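I was seven when I decided the badger in my exercise book needed a hat, and I think every story I've written since has been a way of getting back to that badger. So when Cartwright, a small press I'd never heard of, said yes to *The Otters of Plemthorpe* last February, I ran up and down the stairs twice and then had to sit on the bottom one.

It's a book for children of 6 and up (and for whoever is stuck reading it aloud at bedtime). Plemthorpe is a river town where the otters run the ferries and the herons collect the fares, and one spring the river starts flowing the wrong way. Off go two otter sisters to find out why. I'd meant it to be 20 chapters. It was nearly 50 at one point, with a whole war between moles in the middle – a good war, too! – and most of that had to go.

Cutting it hurt more than I'd expected. My editor kept asking what each animal wanted, and I kept answering with what each animal was wearing. I do love a waistcoat. But she had a point, and once I knew that Pilteo, the grumpy old heron, wanted somebody to ask him about the sea, his chapters more or less wrote themselves. He's the one early readers write to me about, and I get quite soppy over those letters.

I write in the mornings, before my head fills up with shopping lists, and I read every chapter out loud to the kitchen. If I trip over a sentence, it goes. Otter names are the worst for this, and I had one called Thristlewisk who lasted a single afternoon. 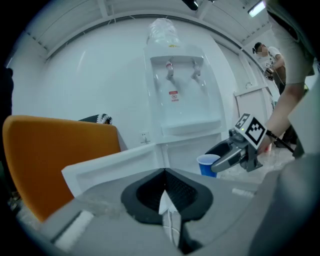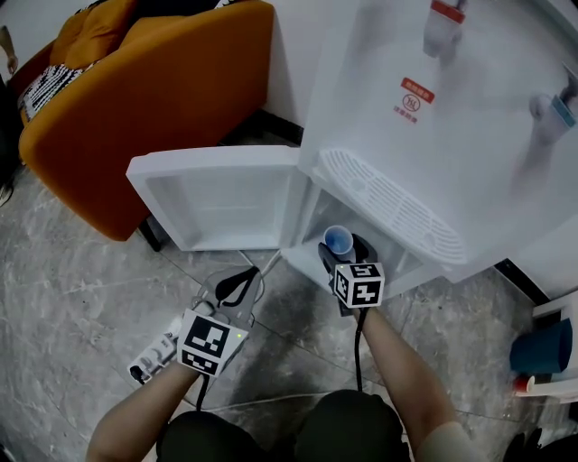

The second book is under way and it takes the sisters upriver to Sakow, where it's always foggy and the hares don't trust anyone who can swim. I've got the opening and I've got the last page, and in between there's a great deal of fog. Pilteo is coming too, although he complains about it for a chapter and a half and insists on bringing his own chair.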